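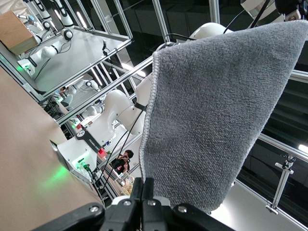

Laundry & Linens

Kartini Ngau
gray terry thread. long one, am between loads so typing fast

Look at that hem first. Overlocked edge, thread a shade lighter than the cloth. I used to ignore hems completely when buying towels and just went for fluffy. Dumb. The fluffy ones with a bad hem went wavy on me in a month and then would not fold square no matter what

how I check in the store: hold it up by one corner, let it hang. run two fingers down the edge. If the stitches skip anywhere put it back

also tug one loop. gently!! should stay put

Paid 20 for the last set, Tunura, the plain ones. Puspita Liem paid 39 for hers and I can't tell them apart in the dark or in daylight. Sorry Puspita

ok folding

Corner to corner first, always. Hang it from one top corner, find the bottom one with your other hand, THEN lay it down. I see people slap the whole thing on the table and chase the edges around for a while. My mom still does this, there's no talking to her

A flat clear table helps so much. I fold on mine before dinner gets anywhere near it. Brown paper down if the top is sticky or the kids have been painting
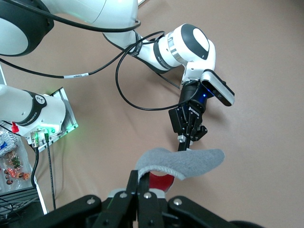 smooth with the side of your hand, not the palm. Palm drags the loops and you get a bald looking patch that isnt really bald, just brushed the wrong way. flip it back with a quick shake

Small stuff last. socks, washcloths, the odd thing with a different color on the inside. Check insides before they go in with whites, I learned this with something red and a whole load of pillowcases

They were Endang's pillowcases. She's been nice about it

Somebody asked about softener: no. Not on terry. Mine stopped soaking up anything, I was just pushing water around my own arms. Half a cup of white vinegar in the rinse if they feel stiff, and never in with bleach pls

And hang them with the long side straight, dont bunch them over the rail. Takes forever to dry bunched and then monday you have The Smell 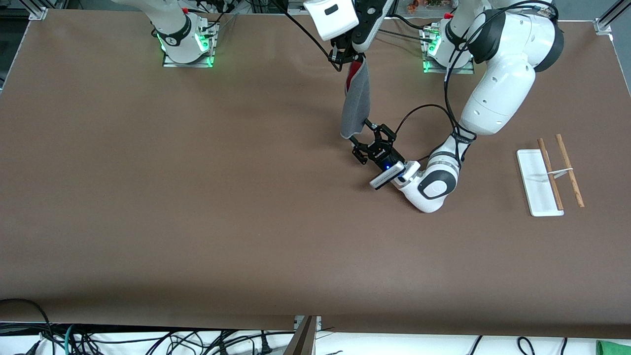 dryer people: low heat, take them out when the hems are just barely dry. thick edge is always the last bit. If the hem is crispy you went too long, I do 40 minutes and then feel it

Yusri wants to know thirds or halves. Thirds for the shelf, halves for the rail. Shelf depth decides it tbh, measure yours before you fold teh whole stack

ok dryer's buzzing, washcloths later tonight maybe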